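Handheld grippers vs. second arm — budget split for soft goods station
Automation Planning > Purchasing and Budget
9 replies

bildale_ops
Looking for a sanity check before the August budget closes. We have one line for one soft goods station: pouches and small bags going into a wire rack. The choice is between a second arm now, or a pair of handheld grippers now and the arm next year.

Quote for the handheld pair from Skulgate is 930 per gripper, cables and mounting plates included. The second arm has been quoted twice and the two numbers don't agree, so I'm leaving it out. Total for the station excluding arms is capped at 4,000. Frame and table come out of that.

torque_spec
Does the 4,000 include the enclosure? Extrusion adds up fast once you count brackets and end caps. Our last frame went over by more than the price of a gripper, almost all of it hardware.

bildale_ops
Includes it. Bracket list is done, 22 corner brackets plus feet. Curtains are a separate facilities line.

palletline
I'd buy the arm. Handheld demonstrations are a cost with no throughput attached. You pay an operator to do the task by hand, and at the end of the quarter you own recordings. An arm at least moves product, even badly.

mk_fixtures
Disagree with palletline. With rigid parts I would say the same, but fabric is where arm programming hours go. We spent most of a season on waypoints for a drawstring bag and scrapped them when the supplier changed the lining. The operator hours are cheaper and you find out early whether two-finger gripping works on the material at all.

Setup we budgeted from, for reference. Table with a white board on top, rails down both sides, black frame over it, curtains. One person works both grippers from the front edge.

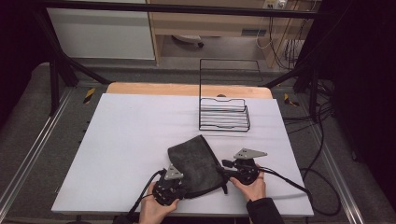 Line items that were missing from our first draft: spare finger pads, a second set of cables, and hazard tape for the board corners. The cables matter more than I expected. Ours are the same length left and right, and the right one should have been longer. Order them separately if Skulgate will let you.

torque_spec
What is the lead time on spares? We run Mak grippers and pads are ex-stock, but the cable assemblies are built to order.

mk_fixtures
20 working days on cables, last two orders. Pads ship the same week. I keep one full cable set on the shelf and charge it to maintenance.

palletline
That supports my point. You have a consumables budget, a cable budget and an operator, and no arm. Put the same money toward the arm and take the pads out of its service contract. Also, whoever approves this will ask for payback and there isn't one on the handheld pair by itself.

bildale_ops
Payback is calculated on the station, both years together. The pair isn't asked to pay back alone. Whether finance accepts that is a fair question.

Longer right cable noted. Any opinion on racks? The Skedel catalog rack is welded and the site team wants to make one from sheet.

mk_fixtures
Buy wire. Sheet sides hide the pouch once it is in, and you will want to see it from the operator position. Get two of the same rack from the same batch. Replacement racks can vary enough in loop spacing to change the insertion height.

torque_spec
Second the two racks. I'd also hold back part of the cap for storage. The recordings fill drives faster than the vendor sheet suggests, and IT at our site would not take it on their budget.

palletline
Storage, racks, cables, pads. Add it up before you commit to the pair — I'd like to see the real total next to the higher of your two arm quotes. If the gap is still large I'll drop the objection.

bildale_ops
Working total with two grippers, spare pads, spare cable set, two wire racks and the bracket list is under the cap. Storage is not in it yet. I'll add a line for drives and repost the sheet when the arm vendor explains the difference between their quotes.

mk_fixtures
Check whether either arm quote includes the wrist adapter. Ours didn't, and the handheld plates needed a different bolt pattern.

bildale_ops
Lower one doesn't. The higher one lists "tooling interface" with no part number. Asking now.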